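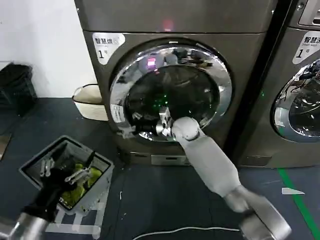

4. Finding the Right Door

I went into this study thinking about detergent, and I came out of it thinking mostly about doors. People using a shared laundry room spend a surprising amount of time working out which machine is theirs, whether it's a washer or a dryer, and whether it's done yet. When the two machines match (same finish, same round door, same height), a lot of that work falls on whatever happens to be stuck to the front.

We collected diary notes from residents and staff at the Nidilham site starting in September. By the time we closed the diaries we had 1,405 entries, and 158 of them mention some kind of mix-up at the machines. Itsuki Hamada and I sorted those by hand, over a lot of coffee, and we disagreed more than I expected to! The biggest pile, after some arguing, was what we ended up calling "wrong door": the person walked up with a full basket, opened a machine, and found it was the other kind. A smaller pile was "wrong load," where somebody took out clothes that belonged to somebody else. We kept those two apart because they feel very different to the person writing the diary. Opening the wrong door is a shrug. Pulling out a stranger's socks gets half a page.

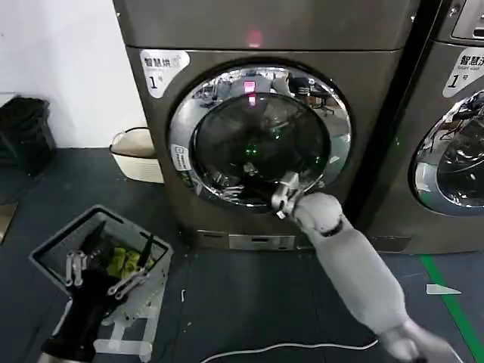

Labels did a lot more for our diary writers than shape or color did. People told us they look high first, then at the door, and only go hunting for buttons when both of those fail. The dryer in our room suits that habit pretty well: its white sticker sits in the upper left corner of the front panel, with 智慧烘 in dark characters and a large 1号 beneath, so you get the kind of machine and its number in one glance. The small red light is up near the top too, centered over the door. What the light means is another story, and I'll come back to it in Section 5, but its position is good. Compare that with the tiny print on the white label at the left of the chrome ring, which not one of our diary writers mentioned.

There's a catch for people who don't read Chinese. Seven of our writers said they went by the numeral alone, and that works less well when the washer has a number 1 too. Pascal Wendt, who read an early draft, suggested we look at how people talk about the machines out loud, and he was right to push on it. In the diaries it's nearly always "number one" or "the one by the wall," and hardly ever "the dryer."

We also asked where people would put a notice if they had something to tell the next user. Most picked a spot away from the machine fronts, which surprised me, as I'd have taped it straight to the glass. A few wanted something standing up that could be moved.
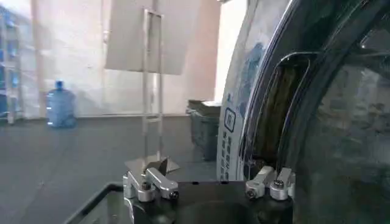
Figure 3. Display stand with thin metal rods, a pale beige base and a light gray panel, in front of the white wall.

A stand has the advantage that you can shift it when the room gets busy, and the disadvantage that everyone else can too. In the Remine booking notes we found people pointing each other to "the sign" without saying which sign or where it was. For the coding in Section 5 we count those as location problems and keep them out of the wrong-door pile.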